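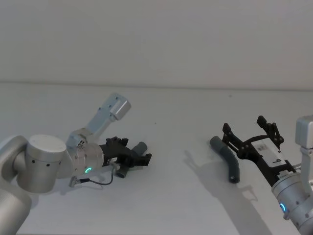

Figure 1. Two robot arms at a white tabletop, one with its gripper open next to a gray curved tube.

Does a Mileage App Pay for Itself? Sole Owners and the Vehicle Deduction
Adesuwa Nwankwo
Project advisor: Lleucu Gronow
April 1, 2026

1. Why I picked this

Every app store has a dozen programs that promise to "find" deductions for people who drive for work. The ads for Soneo say that users who switch from a paper log will claim more miles. I doubted this from the start. A log doesn't create miles. If the claimed number goes up after you install something, either the old log was missing trips or the new one is counting trips it shouldn't.

2. What I did

I worked with the records of one business owner in Pillham, a piano tuner who drives to nearly every job. In February she kept her usual notebook and also ran two apps, Soneo and Kioko, on the same phone. I then compared all three with her appointment calendar. I didn't have access to her return, and I didn't want it.

3. Results

The notebook showed 1790 business miles for the month. Kioko came within 60 miles of that. Soneo reported 3798, more than twice as much as the notebook.

Most of the gap came from Soneo's default setting, which files every trip as business until the user swipes it the other way. She had swiped almost none of them. School runs, a weekend at her sister's in Lalten and several trips to the grocery store all went in as work. After I sorted the trips against the calendar, Soneo and the notebook were close, and I would not trust my own sorting enough to say which was better.

The notebook did miss things. Two trips to pick up parts were never written down, and one long drive had the right date but no purpose. A date and a distance with no reason for the trip is weak support if anyone ever asks about it.

4. What the ads leave out

Soneo's sales page talks about bigger deductions and has a calculator that starts at 3000 miles a month. It doesn't say who has to defend the total. The person signing the return does, and "the app said so" is not much of an answer. The export also dropped the purpose column unless a box was checked, and I only found that box on my third try.

5. Limits

One driver and one month can't show much. February may be a slow month for piano tuning, or a busy one; she gave me both answers on different occasions. She also knew I would be reading the notebook, so it was probably neater than usual.

6. Recommendation

She has gone back to the notebook and added a column for purpose. I would do the same, and write down the odometer reading on the first and last day of the year. Ms. Gronow asked whether I would feel differently about the paid version of Kioko. I haven't tested it, so I have left it out.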